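Washing corduroy without wrecking the ribs?

rizk_r
Got 2 pairs of cords for fall, one already looks bald at the knees after one season. Washing them like jeans, warm, normal spin, dryer. Guessing thats the problem. What does everybody else do?

pivgate14
Inside out, cold, short cycle. Zip them up first. Never with towels, the lint gets down in the ribs and you will be picking at it until September.

Ruba Sayegh
Agree on inside out. Disagree on the short cycle, mine come out with soap still in the waistband. Normal cycle, low spin, half the detergent.

pivgate14
Half the detergent on a short cycle rinses fine. Been doing it for years.

Ruba Sayegh
In your machine maybe. Mine's 12 years old and rinses like a garden hose.

drunow_dad
You're both overthinking it. I wash mine maybe twice a winter. Spot clean, hang outside, done. Most of the wear is from the washer anyway. 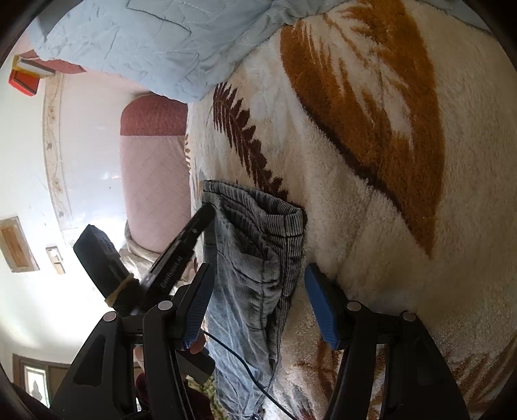
Can you iron corduroy?
Steam it from the inside with the iron barely touching, because pressing down on the right side flattens the ribs and leaves shiny patches.

rizk_r
ok that explains the shiny patches on my other pair. Any way to get those back up?

Ruba Sayegh
Sometimes. Hang them in the bathroom, hot shower running, then a soft clothes brush along the ribs while they're still damp. Worked on my brown ones, did nothing for the black.

pivgate14
Toothbrush is better for small spots. Soft one, go easy.

drunow_dad
Or leave it. Old cords are supposed to look old.

rizk_r
Not for work they're not. What about the dryer, low heat ok?

Ruba Sayegh
Ten min on low, pull them out damp, shake hard, smooth the seams with your hands, hang by the hem. Full dry shrank mine an inch in the leg.

pivgate14
Hang by the waist. Clips on the hem leave dents that don't come out.

Ruba Sayegh
Fold a bit of cloth under the clip, no dents.

rizk_r
Trying cold + inside out tonight, low spin. Will post if the knees get any worse. Thx all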